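Küche ohne Suchen – Sprechnotizen
Vortrag in Pretville, Februar, Beginn 18 Uhr
Dauer: 35 Minuten, danach Fragen

Folie 1: Was auf der Arbeitsplatte landet

Begrüßung kurz halten. Gleich mit der Platte anfangen, das kennt jeder. Flaschen wandern ans Fenster, weil dort Platz ist. Sie bleiben stehen, bis jemand putzt. Bei uns in der Lehrküche war es genauso: weiße Platte, hinten die Milchglasscheiben, davor zwei Plastikflaschen.
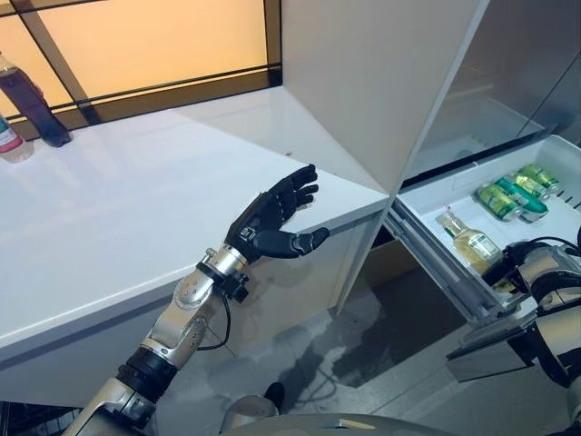 Frage ins Publikum: Wer hat Flaschen am Fenster stehen? Handzeichen abwarten, nicht kommentieren.

Dann der Punkt Licht und Wärme. Öl und Soßen mögen beides nicht. Am Fenster bekommen sie im Sommer viel davon ab. Die Platte bleibt für das frei, was gerade in Arbeit ist.

Folie 2: Wohin mit dem Öl

Drei Orte nennen: Schrank neben dem Herd, Vorratsregal, Kühlschrank. Unterschied erklären. Sonnenblumen- und Rapsöl stehen im dunklen Schrank gut, kalt gepresstes Leinöl gehört in die Kälte. Olivenöl flockt im Kühlschrank aus, das ist harmlos und geht bei Zimmertemperatur wieder weg. Wer unsicher ist, liest das Etikett.

Trockenübung mit der Ölflasche vorführen, Schublade vorher aufziehen. Etwa 10 Minuten einplanen.

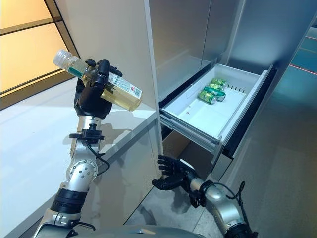 TEIL B: SCHUBLADEN

Edelstahlschrank, weiße Schublade auf Schienen. Vorteil gegenüber dem Fach: Man sieht von oben hinein. Nachteil: Sie ist flach. Hohe Flaschen vorher messen, sonst geht die Schublade nicht zu.

Hinweise für die Gruppe:
Erst ganz ausziehen, dann einräumen.
Schwere Sachen nach vorn, Lüftungsschlitze hinten frei lassen.
Liegende Flaschen nur mit festem Schraubverschluss.
Nach 4 Wochen nachsehen, was noch zu ist.

Falls nach Kisten gefragt wird: Wir nehmen Einsätze von Cavano, die kleinen von Lutum passen auch. Keine Werbung machen, nur nennen.

Zum Schluss die Flasche mit dem grünen Etikett und dem weißen Verschluss. Mit beiden Händen halten, eine oben, eine unten.

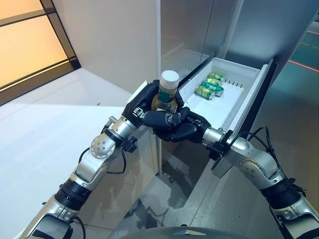

Talukder
Kursleitung Haushalt und Vorrat

Fragerunde. Meist kommt Honig (nein, nicht kühlen) und Senf (angebrochen ja). Merkblätter liegen am Ausgang, pro Haushalt höchstens 2 mitnehmen. Schlüssel für die Lehrküche nach dem Vortrag wieder abgeben.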